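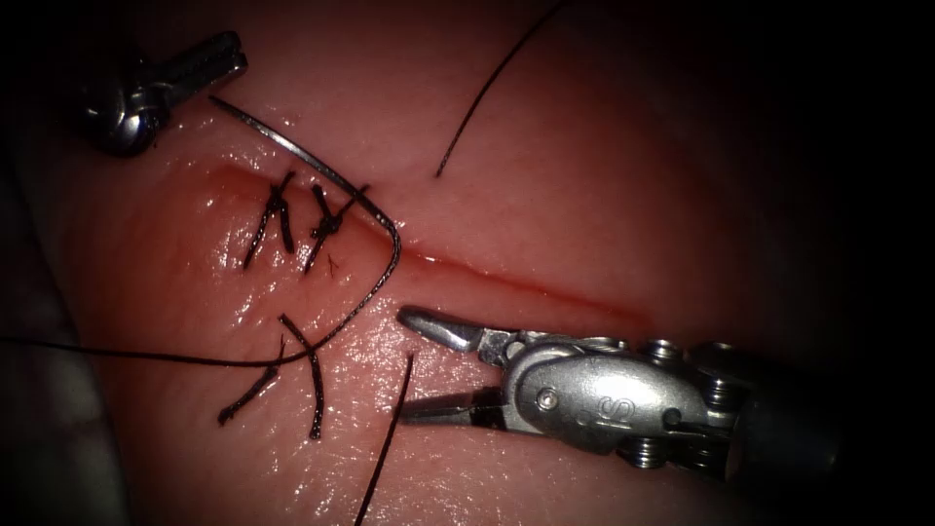 Clovmont records skilled manual work performed through remotely operated instruments and supplies the recordings to teams that train robot control software. Most of our current work is suturing. An operator sits at a console and moves two hand controllers, and two wristed instruments follow over a tissue pad. A single exercise is a closure of interrupted stitches along a straight incision, and most of what we need to capture happens between one stitch and the next: two knots tied, the rest of the cut still open, the curved needle lying across the wound with its thread running off to the side, and the jaws of the right-hand instrument open above the pad. Picking the needle up again at a usable angle is a small task for a trained hand and a difficult one to write down as a rule. We record it being done.

What we do

Each session produces video of the workspace, the position of every instrument joint, the position of the operator's controllers and the state of the jaws. All streams share one clock. After the session the recording is divided into steps (reach, grasp, drive, pull through, tie, cut) and each step is labelled by one person and checked by another. Where the two disagree, the segment goes to a third reader and the disagreement is kept in the file.

We keep failed attempts. A dropped needle or a slack knot is labelled as such and delivered with the rest, unless a client asks for clean runs only.

Loose thread ends are left on the pad between stitches by default. Clients who want a cleared field can specify it in the order.

How we are organised

The company works from two sites. Denside holds the consoles and the instrument benches, and all recording is done there. Briggs handles labelling, storage and client delivery. We have 40 staff across both sites, including a group of operators who complete a fixed training course before any of their sessions are released. The course is repeated in shortened form each April.

Operators work in blocks of 3 exercises, with a break after each block. Tired hands produce a different kind of motion, and we prefer to record it only when it has been asked for.

Dira

Dira is our recording and playback software. It began as an internal tool for lining up joint data with video and is now supplied with every data set. It can replay a session on a matching pair of instruments, step through it at reduced speed - useful for knot tying - and export any labelled segment on its own. A typical session takes about 3 minutes to load and verify.

What we do not do

We do not carry out clinical work, and nothing we record involves a patient. We do not build instruments. We do not train control software for clients, though we will advise on how a data set was collected and where its gaps are.

Working with us

New clients normally start with a trial order of one exercise type. Requests should state the task, the instruments to be used, the camera position and whether failed attempts are wanted. Visits to Denside can be arranged outside recording hours.

Page last revised Thursday, October 8, 2020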